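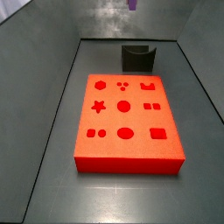
# Foam shape sorter, gallery

3 April 2023

Nine positions in a grid, three rows of three. Some positions take a single shape, like the star and the hexagon. Others take a set, and the set of three small circles is the one most people want to try first. Silvan Kaufmann cut the board for the Hurnora toy library in January, and it gets lent out for up to 18 days at a time.

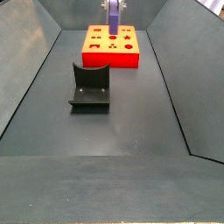
The foam is thick enough to stand firm on a flat surface. Each recess shows a darker red than the top, so the shapes read well from across a table.

- Square and round holes sit close together – good practice for telling them apart. Long blocks are easiest to start upright.

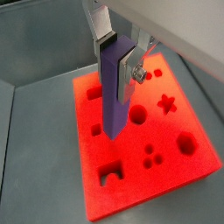 - The oval is wider than it is tall and lies in the middle of the front row. The large rounded square to the right of it is the biggest hole on the board.

Loans go through the Parnemell desk. Please wipe the foam with a damp cloth before returning it.
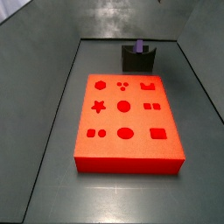
Egger writes that the star is the slow one at their house, and asks if a second board could be kept at Domell.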